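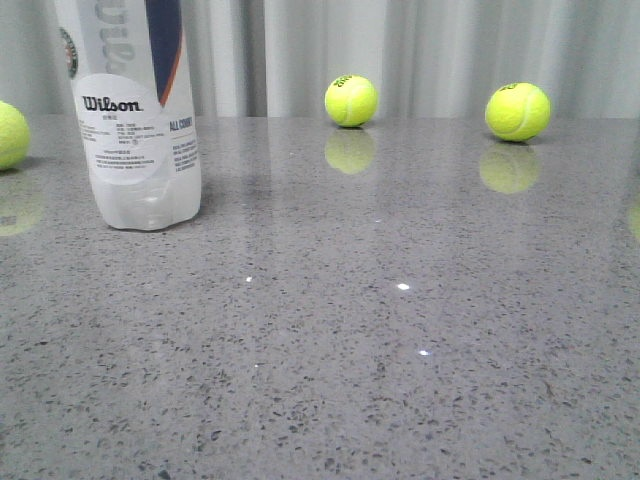
Why Do Balls Bounce?

Drop a ball on a hard floor and it comes back up. Drop a lump of clay and it stays down. Both fall for the same reason, which is gravity. The difference is in what happens when they hit.

A falling ball has energy of motion. When it meets the floor, the side that touches is pushed flat. The motion energy is now stored in the squashed rubber and in the squeezed air inside. Rubber returns to its old shape quickly. As it does, it pushes on the floor, the floor pushes back, and the ball leaves the ground.

Clay also changes shape when it lands, but it does not spring back. Its energy goes into bending the clay and warming it very slightly.

Air under pressure

A tennis ball is a hollow rubber shell covered with felt. In most kinds, the air inside is packed more tightly than the air in the room. This is called pressure. Higher pressure makes the ball stiffer, so it springs back harder.

Gas leaks through rubber very slowly. For this reason new balls are often sold in a sealed can that is also under pressure. With the same pressure inside and outside the ball, there is little reason for gas to leave. The hiss heard on opening a new can is the extra gas escaping.

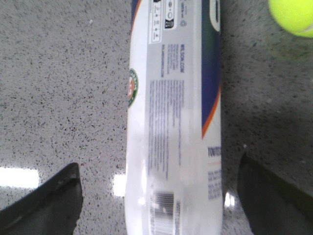 Where does the energy go?

A ball never bounces back to the height it was dropped from, unless someone throws it down. Some energy is lost at every bounce. Part becomes sound – the thud you hear. Part becomes heat in the rubber and in the floor. Moving through air takes a little more.

A ball dropped from 100 inches that rises to 50 inches has kept half of its height. On the next bounce it will rise to half of 50 inches, or close to it. 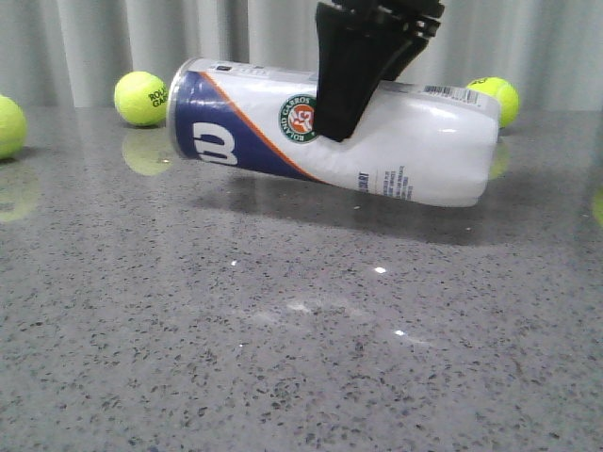

Larkside Science Pages, Issue 76, page 13

Warm balls and cold balls

Temperature changes a bounce. In a cold ball the gas pushes less on the shell, and the rubber is less springy. Both effects make the bounce lower. A tennis ball left outside on a February night will bounce lower than the same ball kept indoors.

Try it: measure a bounce

You need a tennis ball, a yardstick, a hard floor and a helper.

1. Hold the yardstick upright with zero at the floor.
2. Hold the bottom of the ball level with the top of the yardstick.
3. Let go. Do not push.
4. The helper reads how high the bottom of the ball rises.
5. Do this 3 times and write down each number.
6. Repeat on carpet and on grass.

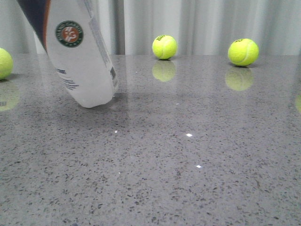
Photo: Vasylenko / Larkside

Soft surfaces give lower numbers. Carpet and grass bend under the ball and take up energy that they do not give back.

Words to know

Energy: what is needed to move something or change its shape.
Elastic: able to return to its old shape after being pressed or stretched.
Pressure: how hard a gas or liquid pushes on each bit of surface.

Page updated 10/21/24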